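Folding t-shirts for a small dresser: file fold, store fold or roll?

Home & Laundry > Clothes Care > Folding and Storage

nives_c
Posted 12/03/2024
Okay, need opinions. I moved in September and went from a huge closet to one dresser, a Flidholm with the shallow drawers, and my t-shirts do not fit. I have always done what my mother did, which is arms behind, sides in, fold in half, stack. The stack is now too tall for the drawer and the top shirt gets caught every single time I close it. I tried rolling for a week and hated it, everything came out looking like I'd slept in it. What do you all do?

kilian_r
File fold. Lay it face down, sides in to make a long strip, fold the strip almost to the neck, then in thirds, and stand it up on its edge. You can see every shirt at once and you never have to lift a pile. I haven't ironed a t-shirt in years.

Nesma O.
I'm going to disagree with Kilian, sorry! File folding is great until you take out three shirts and the rest of the row lies down like dominoes. Then by laundry day the drawer is a heap and you're refolding things that were clean. I went back to flat stacks, just shorter ones, two side by side. If the drawer is shallow you only need to lose one fold of height.

kilian_r
They only fall over if the drawer isn't full. Put a box in it. A shoebox lid works, or the Kavell dividers if you want to spend money.

Nesma O.
So now I'm buying furniture for my furniture :)

sannadelmo
I worked in a clothes shop for 5 years (Cisternas, the one by the station, gone now) and I must have folded a mountain of tees. My two cents is that the fold matters less than the table. People do it on the bed, and a bed is the worst place there is. It's soft, the shirt sinks in, the sleeves wander off, and you end up with a lump. Do it on something hard and smooth at hip height. Kitchen counter, desk, whatever you've got, as long as it's clean.
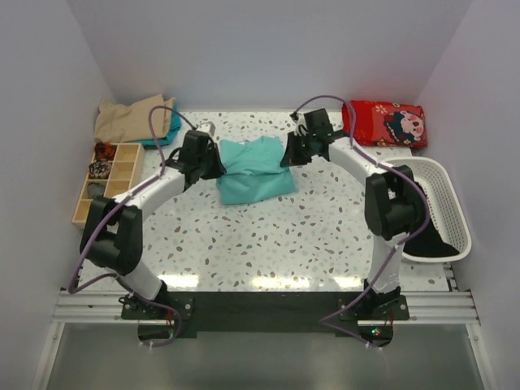
Second thing is the top edge. Most people fold the bottom half up and leave it, and the top edge stays puffy while the bottom looks fine. Run the side of your hand along the fold before you do the next one. It takes a second and it makes more difference than thirds versus halves versus whatever. For a shallow drawer I'd do the shop fold but one step further, so you get a smaller block, then keep the stacks low.

nives_c
Guilty, I fold on the bed. With the TV on. I'll try the counter tonight, it's 100% cleaner than my desk anyway.

Ilaria Z
Does anybody else think this depends totally on the fabric? My heavy cotton ones stand up in a row with no help at all. The thin stretchy ones, forget it, they slump whatever I do. I ended up with both systems in the same drawer, thick ones filed at the front and thin ones flat at the back. My sister says it looks insane but I can find everything.

sannadelmo
Ilaria, yes, that's right. Thin jersey has no backbone. We used to put a sheet of tissue in those to give them some shape, but I wouldn't bother at home.

kilian_r
I'll give you the thin ones. Still think stacks are a bad idea for anyone who wears more than the top two shirts. Be truthful, Nesma, when did you last wear the one at the bottom?

Nesma O.
Rude. (It's a Gronach tour shirt and it's resting.)

But seriously, you put the clean ones in at the bottom and take from the top and they all get a turn. My grandmother ran the whole linen cupboard that way.

Ilaria Z
Lifting a stack to put clean ones underneath is exactly how I used to wreck the whole stack.

nives_c
Update! Did the entire load on the counter and wow, ok, big difference. Sides are straight for once. I tried Kilian's way with the heavier ones and Adelmo's smaller block for the rest. The drawer closes! The hand along the edge thing feels fussy but I did notice it, my usual puffy top edge went down a lot. Not sold on the standing up part yet, the front row was already leaning this morning after I took one out.

kilian_r
Box.

nives_c
Fine, I'll find a box lol. Next question is what to do about long sleeves, I get a fat bit in the middle wherever the arms cross.

sannadelmo
Don't cross them. Fold one side in, bring that sleeve straight down along the body, then do the same on the other side so they lie next to each other. Hoodies are the same idea but the hood goes down last, and I wouldn't put those in a shallow drawer at all.

Ilaria Z
Hoodies live on a hook behind my door and I'm not taking questions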